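20/11/2020

Rain until lunch, then gray and dry. Up at six, porridge, washed the pan straight away for once. The boiler made its noise again but the radiators got warm so I left it.

Spent most of the day in the back room on Falcão. I had planned to do the accounts first and did not. The accounts are still in the blue folder on the stairs.

Started with the black cloth. It has been folded in the trunk since August and it shows. I thought about ironing it, got the board out, did one corner, and saw that the rest would take me the whole morning. Hung it as it was. The creases do show when the ceiling light is on. With the light off and only the lamp going they are not so bad, and for the filming it will be only the lamp. If they still bother me I can spray them with water and leave the cloth to hang overnight. My sister says that works on curtains.

The hanging took longer than I expected. I used the metal clips at the top, where it meets the ceiling. The box says up to 20 and there are fewer than that, I think some went to the Stavstead hall with the last show and stayed there. I had to go up and down the ladder moving them along every time the cloth sagged in a new place. Then I noticed I had it on inside out, with the hem toward the front, and took it all down. Second time was quicker. Arms ache now.

I had forgotten how much darker the room gets with it up. Had to go and find my glasses to read the tape measure.

Coffee at eleven with the last of the seed cake. Stale but all right dipped.

Then the title. The letters have been in a shoebox for weeks. They are cream and I put the thin orange line around them with a paint pen, which I was unsure about, but against the black it makes the edge clear and I am glad of it now. Put the F up first and stood by the far wall to look at it. Too high. Moved it. Then it looked too low, moved it back halfway. The double-sided tape will only stand being moved so many times before it fills up with fluff, so after that I stopped fiddling.

I could not decide about the little mark over the A. I cut it out as a separate piece and it is so thin that it curls. Glued it to a strip of card in the afternoon and put it under the dictionary. The A and its mark can go up together once it is flat. It would be a poor show that got its own name wrong.

The pink shape went up too, lower down. It has a bit of purple over the pink from where I was trying the two together, and I was going to do it again in plain pink, but I like it as it is. It is supposed to be a cloud, or the top of the tree, depending on which version of the second part I end up using. In the Kurkov version there is no tree at all.

About Kurkov. I read through both scripts at lunch (cheese sandwich, tomato, standing up). The Kurkov one is the play we were going to do first, with the harbor and the ferry, and it is the better written of the two. It is also much too long and it needs somebody else to do the other voices. Falcão I can do alone. It comes to 1400 words with the songs in, and when I read it aloud with the clock on it lasted 18 minutes. That is a decent length for children sitting in front of a screen at home. I may take out the second verse of the falcon's song, which repeats the first with the mice changed to rabbits. I will decide when I have heard it with the music.

So Falcão it is, and Kurkov goes back in the drawer for a year when there can be an audience.

Afternoon, the door. I had been putting it off. The door matters because everything in the story goes through it. The falcon comes in by it, the old woman goes out by it, and the wind blows it open at the end. It has to move easily and stay where it is put, and those two things do not go together well. Last time it swung shut by itself in the middle of a quiet part and everyone laughed, which I did not mind then, but I do not want it on film.

Got it onto the table, which was a struggle with the ladder still in the way. Should have put the ladder back first. The beige looks very pale in that room, nearly white when the lamp is straight on it, more like oatmeal off to the side. I thought about painting it a proper color, a green or a dull red. There is half a tin of the green left from the shed. But it would need two coats and days to dry with the weather like this, and then the gray beside it would look wrong and I would want to paint that as well. Left it alone.

The handle is good. Black plate, gray lever, and it catches the light in a thin line when I have the lamp over on the left. I was worried it would be too shiny but I think it helps, you can see where the handle is against the pale door without having to look for it. I oiled it with the bicycle oil and wiped it down with an old sock. It clicks less than it did. I would like it not to click at all but then again a door ought to make some noise.

The hinges needed more doing. One of the screws had worked half out. I put it back with a matchstick in the hole and it bit properly. Then the door would not stay open by itself, it wanted to drift. Tried a folded bit of card under it, which held it but scraped when I moved it. Tried felt off the bottom of a chair leg. That was better. It now stops partly open, which is where I need it for the beginning, so that the children can see there is something behind but not what. I opened and closed it until I was sick of it and it stayed put each time.

The camera sticker is still on it near the top. I meant to take it off. It is the old-fashioned kind of camera, beige and black and gray, a bit crooked. I got a fingernail under one corner and then thought of the mark it would leave, a patch a different shade from the rest, so I pressed it flat again. It can stay. Nothing in the story says there is no camera on the door.

The F is now partly covered when the door is open. I saw this as soon as I stood back and was annoyed, having spent so long on getting it right. The door could go farther along, but then there is no room for my arm on the other side. The title could move, but the tape is finished and I would need to buy more. Or I could begin the film with the door closed, or with the door off the table altogether, show the name for as long as it takes to read, and then stop and put the door in for the first scene. That is probably the simplest. I wrote it on the back of the script so that I do not solve it again tomorrow and think it is new.

Had to stop at four because of the phone. It was the people at the Caren, wanting to know if they could have the finished thing by the end of the month to send round to the schools. I said yes and then sat on the stairs next to the blue folder wondering why I had said yes. There is the music still, and the falcon's left wing, and I have not recorded a word. They are a nice theater and have always paid on time. They asked for a photograph for the website and I said I would see.

Walked to the shop for tape, bread and eggs. They had no double-sided, only the brown parcel kind. Bought that anyway, then thought on the way home of what I would use it for and could not come up with anything. Got the last brown loaf. Wet leaves all along the path by the school and I went slowly.

Supper was two eggs, toast, the end of the cabbage with butter. Listened to the radio while I washed up. A long talk on eels, which I heard most of.

Went back in after supper to try the lamp, since it is dark by then and I can see what it really does. Moved it left, then up onto the box. On the box is best. The cloth goes very black and the pink comes forward. I worked the falcon through the entrance a few times without speaking, only to see if the wing would catch on the lever. It does if I bring him in low. Brought in higher it clears, but then he looks as if he is falling. I could trim the wing a little, the left one has to be mended in any case. I will do it at the kitchen table where the light is better, with the small scissors, if I can find them.

To do tomorrow. Mend the wing. Look in the shed for tape. Ring the piano tuner about whether the low D can be left as it is. Put the ladder away. Accounts.

The mark for the A was still curling when I lifted the dictionary, so I have put the atlas on top as well. Ceiling light off, lamp off at the wall, heater off. I left the door on the table as it was, partly open, so that I can see in the morning if it has drifted. 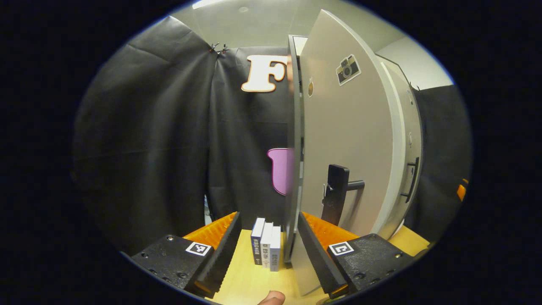
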